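Gundarov : le budget rectificatif passe à deux voix près, et j'y étais

J'avais dit que je n'irais plus aux séances de juillet, il y fait trop chaud et les bancs du public sont une punition. Et puis j'y suis retournée, évidemment ! Mardi soir, le conseil de Gundarov devait voter la rallonge pour le pont de Heltach, et je ne voulais pas rater ça.

Pour ceux qui auraient décroché depuis le printemps : la majorité veut rouvrir le pont aux voitures dans un seul sens, avec une piste cyclable de l'autre côté. L'opposition demande une réouverture complète ou rien du tout. Entre les deux, il y a le petit groupe des indépendants, qui a changé d'avis trois fois (quatre si on compte le communiqué retiré au bout d'une heure).

La séance a commencé avec vingt minutes de retard, le temps de retrouver la bonne version de l'amendement. Ensuite, ça a été vif. Un élu de l'opposition a parlé de « mépris pour les habitants de la rive gauche », la présidence a coupé son micro, il a continué sans micro, et je peux vous dire qu'on l'entendait très bien du fond de la salle. 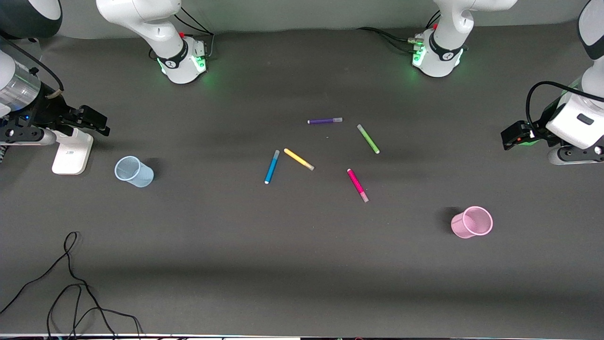

Des feutres et deux pots à crayons en maille sur une table gris foncé.

Le chiffre qui a fait monter le ton, c'est celui de la pétition : 3 598 signatures contre le sens unique, déposées le matin même. La majorité répond que 1 798 seulement viennent de personnes domiciliées dans la commune. L'opposition répond que les gens de Prevar traversent ce pont pour aller travailler et qu'ils ont bien le droit de donner leur avis. Là-dessus, je trouve que les deux camps ont un peu raison, ce qui n'aide pas beaucoup.

Il a aussi été question d'argent, forcément. Le cabinet Van der Merwe, chargé de l'étude de circulation, compte presque 846 véhicules de moins par jour dans la rue des Tanneurs si le sens unique est retenu. Un conseiller a voulu savoir sur quelle période les comptages avaient été faits. Réponse : pendant les vacances scolaires. Gros brouhaha, vous imaginez, et suspension de séance.

À la reprise, la majorité a lâché du lest – un bilan public au bout de six mois, avec de nouveaux comptages hors vacances, et l'engagement de revenir devant le conseil si les résultats sont mauvais. C'est ce qui a décidé une partie des indépendants, je crois, même si l'une des leurs m'a glissé dans le couloir qu'elle votait « pour en finir ». Au moins c'est franc.

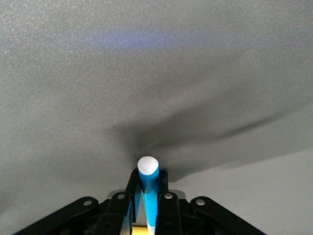

Un objet bleu à capuchon blanc, de la forme d'un stylo ou d'un feutre.

Le vote s'est fait à main levée, puis on a recommencé par appel nominal à la demande de l'opposition. Même résultat les deux fois : adopté avec deux voix d'avance. Quelques sifflets dans le public, quelques applaudissements aussi, et un monsieur derrière moi qui répétait « et les bus, alors ? ». Très bonne question, la ligne 328 passe justement par là et il n'en a presque pas été question de la soirée ! On m'a promis une réponse du service des transports, je la mettrai ici dès que je l'aurai.

Les travaux de marquage doivent commencer à la rentrée. L'opposition annonce de son côté une réunion publique dimanche à 10 h, sous la halle de Prevar, pour décider si elle dépose un recours. J'essaierai d'y passer, au moins pour la première heure.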